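Minutes of the planning meeting for the Wimoment open day
Held 4 January 2021

Present: Mairéad Doherty (chair), Wolfram Kasten, Štefánia Zelenák, Iddrisu Abugri (minutes)
Apologies: Willy Van Leeuwen

1. Minutes of the last meeting
Agreed with one correction: the hall at Vasolwood holds 52 seated, and no more.

2. Demonstration programme
Wolfram went through the household jobs proposed for the robot. There are 7 on the list and time for 3 in each session. Štefánia asked that putting a liner in a waste bin stay in, as visitors at the August open day asked more questions about soft materials than anything else. Wolfram said thin bags were still the hardest item, because the film creases and moves when it is touched. A person will do each job first at normal speed, and the robot will follow. 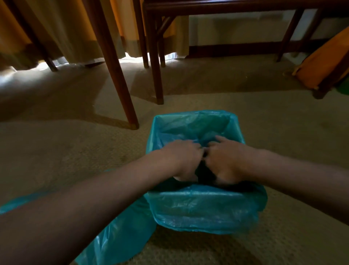 Mairéad was content with this but wanted the person's turn kept short. She also asked that whoever speaks to visitors should say plainly when the robot is being steered by an operator and when it is working by itself. Agreed.

Action: Wolfram to send the final order of jobs to all.

3. Visitors
216 people have asked for places. Sessions will be repeated through the day and booked by time slot. The party from Plundik would like to come together and will be offered the first session.

Action: Iddrisu to write to Plundik.

4. Floor and safety
Visitors to stay behind the rope while the arms are powered. Štefánia to hold the stop button in the morning, Willy in the afternoon if he is free. Spare liners to be kept on the side table.

Action: Štefánia to check with Willy.

5. Any other business
The Tiêu leaflet is out of date and will not be handed out until the contact details are put right.

Date of next meeting to be sent round by Mairéad.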